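## Gripper month at the Stukeo bench

If you walked past our end of the building in July and heard cheering, sorry, that was us. We finally got to run the two grippers side by side in simulation, the Polier parallel one and the older Bitau with the curved pads, and it was the most fun we've had since the arm arrived.

Some background for anyone who skipped the spring issue. We've been using the Bitau for everything, mostly out of habit. It's fine on boxes and bottles. Give it something thin or hollow, though, and it tends to roll the object out of the grasp right as the wrist starts to turn. El Sherbiny, the small shop that built our controller, suggested we try flat fingers before rewriting any more of the grasp code, and they lent us their model of the Polier to do it with.

So we set up 600 trials for each gripper with the same arm, the same wrist camera view and the same controller settings. The objects came out of our household set, which has grown to 108 items (please stop sending us mugs, we love them, but please stop). Each trial was pick up, lift, turn the wrist, hold for four seconds. If the object was still in the fingers at the end, it counted.

The Polier held on in 500 of its 600. The Bitau came in lower, and nearly all of the gap was in rings, straps and anything with a hole through it. We expected it to do a bit better on those. We did not expect to sit there watching it pick up a wristband by the bottom of the loop, again and again, like it had been doing this for years!

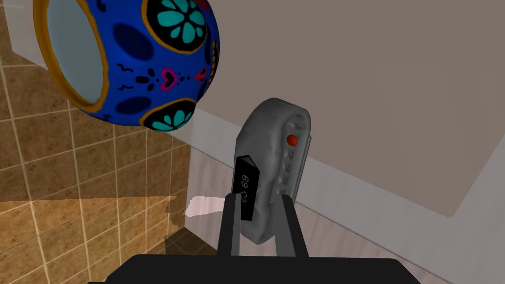 Bands are a great test because there are so many wrong ways to grab one. Squeeze near the top and the whole thing wants to swing. Go in too wide and one finger ends up through the middle. The grasps that scored best were low on the loop with a finger on each side, and the planner found most of those without any hints from us.

A few things still bug us. When a bigger object sits close by, the wrist camera loses part of its view, and the planner gets timid and backs off too early. Shiny surfaces make the depth estimate jump around. And our contact model is kinder than real rubber, so please don't quote the 500 to anyone as a hardware number. We'll get that once the real fingers are bolted on.

Next up is the same set with the closing force turned down in steps, to see where the Polier starts dropping things. The settings files are in the shared folder under "flat fingers" if you want to try your own objects. Soft ones especially, we're short on those.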